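Step 4. First grip on cloth

1. Pick something soft and roomy. I like a big garment on a bed for this one.
2. Gather a small fold and close the fingers until the pads meet it on both sides.

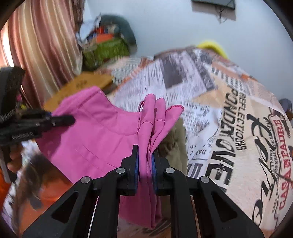 Fold of pink fabric held between the blue pads.

3. Let go, shift over a bit and do it again. I do 20 grips before I move on - it goes quickly!

Caution: keep your own fingers clear of the linkage arms while you squeeze.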